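# moynihan-recipes

My grandmother's recipe cards, typed up as plain text so the whole family can search them. There are 68 cards in here, and I've cooked from 66 of them. 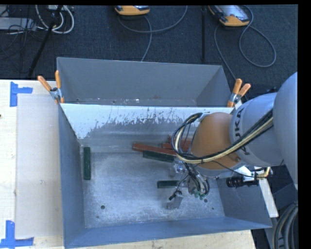 ## What's in the folder

Every card is one Markdown file in `cards/`. The name is whatever was written at the top of the card, so you'll find `drener-buns.md` and also `drener-buns-better.md`. Make the second one!

Each file starts with the same few fields:

- `title` - as written, spelling and all
- `source` - the card itself, or whoever she copied it from
- `oven` - in Fahrenheit, blank if the card doesn't say
- `made` - yes or no, meaning have I made it

Then comes the recipe. I kept her line breaks and her abbreviations. If I had to guess at a word, it's in square brackets with a question mark, like `[nutmeg?]`.

## Stuff to know before you cook

She baked in Incombe, in an oven that ran hot, and a lot of her times are short. I add 9 minutes to nearly all the breads and start checking from there. Her "cup" seems to be a teacup in the older cards (please tell me if you know better).

Card 67 is the Virnoler plum cake and half of it is under a butter stain. I've typed what I can read. If your side of the family has a clean copy, I'd love to see it.

## Searching

I just use grep:

```
grep -il "buttermilk" cards/*.md
```

## Fixing things

Open an issue or send me a text, either is fine. Please don't tidy up her wording in the recipe itself - put your own notes under a `## Notes` line at the bottom. I go through changes on weekends, except in April, when I'm mostly out in the garden.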